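Left hand is back, sort of

ok so quick one tonight, I have to be up at 5 and I still smell like isopropyl. Writing this down mostly so that I remember what I did, because last time I didn't and it cost me a whole Thursday.

Short version: the left hand on Skerow was dropping its grip. Would close fine, hold fine, then the thumb would creep open over a minute or so and whatever it had would end up on the table. Right hand, same model, same firmware, no trouble at all. Of course.

First thing I checked was temperature, wrong. Then the thumb motor current, which looked boring. Then I swapped the two hand cables at the controller end to see if the fault moved. It stayed on the left. So not the controller, not the driver channel. Took me an hour to get there and it should've been ten minutes, but I had forgotten that the IDs have to be swapped in the config too and spent a while looking at a right hand that thought it was a left one. Fun noises.

What it was: the zero on the thumb encoder had shifted. Not by a lot. The open stop used to read 1085 counts and now it reads 1525, so the controller thinks the thumb is further in than it is and backs off to "fix" it. Slow, polite, and completely wrong.

Why did it shift? Set screw on the magnet carrier. I could turn it with my fingernail. I put threadlock on every other screw in that hand back in June and I have it in my notebook, each one with a tick next to it, and there is a line with no tick. Great.

So the order of things, for next time:

Power off at the arm, not just the e-stop. The e-stop leaves the encoder rail up, and you can wreck a board that way (ask me how I know, or ask Oranuch, she paid for half of it).

Wrist module off next. Two screws on the long side. Don't pull it, the wires behind it are short and there's a loop around the wrist that you want to leave alone. Let it hang on the loop.

Back cover of the hand. The clips are stiff and I broke one. It holds with the rest of them, I'm leaving it.

Magnet carrier out, clean the shaft with IPA, let it dry properly. I mean go make a coffee. Tiny drop of threadlock, the medium one. Carrier back on, lined up with the flat, tighten until it stops and then stop.

Then wait. The tube says full cure overnight and I gave it overnight, which is why this post is a day later than I told people.

Re-zero is the annoying bit. You drive the thumb onto the open stop at low current, read the count, write it in, power cycle, read again. If the second reading doesn't match the first you do the whole thing over. I got a match on the third go. Then the same on the closed stop. I let all the other fingers alone, they were fine and I have learned that lesson.

Also re-did the strain relief on the right arm cable while I was in there. It runs over the table in a big arc and then down, which I don't love, but the shorter one pulls at the elbow when the arm goes high. Petchrat sells a coiled version. Pricey. Maybe when the Brandthorpe job pays.

For the test I don't use blocks anymore. Blocks are too easy, they don't squash and they don't slide. Oranuch Srisuk (who built most of the table side of this cell, and wrote the hold script) got me onto bread, glazed buns from the bakery on the corner. Shiny top, slippery, soft underneath. If the thumb creeps you see it right away because the bun starts to rotate before it falls. If the force is too high you get a flat bun. Cheap sensor.

The script is simple – left hand takes a bun, holds it over the mat, logs the thumb count the whole time, then carries it over to the bowl. I run the hold first and the carry later. Right hand parks up and out of the way. Old cutting mat on the table because the squares let me put things back in the same place between runs without measuring.

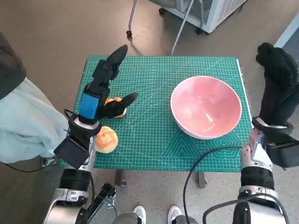
Hold test, left hand. One bun in the grip, one waiting, bowl still empty. My cable arc on the right, don't @ me.

Numbers, for the two people who like numbers. I did 100 holds over the evening, same grip force all the way through. 98 stayed put. The two that went were back to back, and both with a bun that had gone kind of stale and was shedding glaze all over the finger pads, so I wiped the pads and threw that one out and had no more trouble. Before the fix I couldn't get to ten in a row.

Thumb count at the end of the night was the same as at the start, give or take noise. That's the one I care about really.

Still to do:

Witness marks on every set screw, both hands. Paint pen is ordered.

Do the same carrier on the right hand before it goes, not after.

Figure out if the controller can flag a drift by itself. It knows where the stop should be, it could check at startup and complain. Somebody on the Pavstead forum has a startup script that does it for the older hands, gonna try to port it this weekend.

Finger pads need replaceing on the left, the index one is polished smooth.

Carry test is tomorrow after work. I need more buns.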